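How do I stop a shared craft cupboard from turning back into a heap?

Asked by Tarmo Hunt, 26 Sep 2018
1,392 views

I have a hall cupboard. Four people use it: me, my wife, and two children who believe that glue has no lid. Every November, when the relatives start hinting about homemade cards, I empty it, sort it, buy containers, feel superior for a week, and then watch the whole business slide back into one layer of pipe cleaners and dried-up markers. Last time I used big lidded tubs from Balwood with printed labels. The labels are still very handsome. What's in the tubs has no connection to them. Small open baskets on a low stand are my latest theory, crayons in one, bands in another.

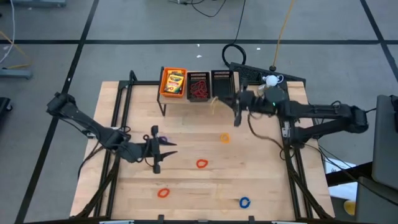

Mojtaba Arabzadeh wants to know, before anyone recommends a single basket, how far the cupboard is from the place where the gluing goes on. Fair question. It's down the hall, past the bathroom, and the kitchen table is where everything gets made. I had never thought of that as a storage problem. I had thought of it as my house.

So: open or closed? Labels or no labels? And is there any way to get people to put things back that doesn't involve me standing there like a customs officer?

3 answers

Folasade Ogunleye
27 votes

Mojtaba asked the right thing. Your cupboard is in the wrong place, and you can buy containers until you're old without changing that. People will carry one item down a hall. They won't carry nine items down a hall, past a bathroom, and then open nine lids.

I ran an after-school art table for a long stretch and we went through every system known to the catalogs. What lasted was dull. We took the stuff that came out every day (crayons, scissors, glue sticks, scrap paper) and kept it within arm's reach of the table in open containers with no lids at all. Everything else went in the closet and had to be asked for. Glitter lived in the closet. Glitter should live in another county, but the closet was what we had.

A few specifics:

Go smaller than you think. A big tub invites people to throw in whatever they're holding. A shallow container that is obviously full of crayons gets crayons, most of the time.

Leave one container empty and call it the "don't know" bin. Yes, it fills up with rubbish. The rubbish was going to exist anyway, and now it has an address. I emptied ours every other Friday and usually found my own keys.

Throw out the markers. You said dried-up and you've kept them. Why? Are they going to recover?

On labels, a word is no use to a kid who can't read yet and is ignored by one who can. If the container is open, you can see what it's for. Save your label maker for the closet shelves, where adults go to be confused.

As for the customs officer problem, we cleaned up before the snack, never after. I don't know what your household's equivalent of a snack is. Probably a snack.

Tanko Effiong
11 votes

Mostly agree with Folasade but I'd stick up for lids in one case – beads. Anything that rolls wants a lid, and a screw-on one, or you'll be finding it with your bare feet until the kids leave for college.

Also don't buy matching sets. I bought a full run of Brurnow drawers, got the measurements wrong, and spent a whole afternoon discovering that a drawer that doesn't open all the way is a shelf with a grudge. Start with shoeboxes. If the shoebox is still holding the right things after a month, then spend the money.

One thing that hasn't come up is the quantity. How many people making how many cards? We had enough construction paper to wrap the garage. I gave most of it to the school and was thanked in a way that suggested they also had enough construction paper.

For your two kids I'd let each of them be in charge of something. My older one runs the tape. She is a tyrant about it and we have never been short of tape.

Rocío Varela
2 votes

we just have a drawer. everything goes in the drawer. when it won't close we take some out. been fine

Comments (4)

Tarmo Hunt: Moved the everyday things to the bottom of the kitchen bookcase last night. Had to evict some cookbooks, including a bread one I've been meaning to open since we got married. The markers are gone. There was a small ceremony.

Folasade Ogunleye: Good. Now don't touch it for a while. If you tidy it every night you won't find out what's wrong with it.

Tarmo Hunt: My wife would like it known that she suggested the bookcase a year ago.

Rocío Varela: still think drawer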